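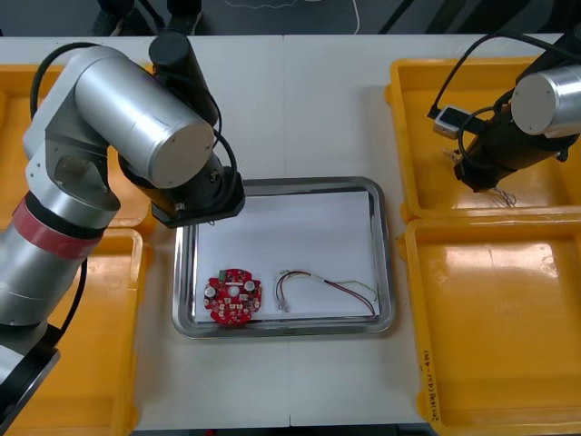
Issue 42

Kavinda Dewan had waited fourteen years for a sequel to The Lamplighter of Utcombe, and now she was in row 3 with a bag of toffees and both shoes off. What a night! The whole Brallora was packed, all 1,050 seats, and when old Gazi strolled on stage in that famous green coat from the final reel, the roar nearly had the curtains down.

"One question," he said, and pointed straight at her.

She'd practised it on the bus - why did the captain leave the lamp burning? - but out came, "Would you like a toffee?"

Gazi beamed, climbed down the steps and took two. "The lamp," he whispered, chewing happily, "was stuck on."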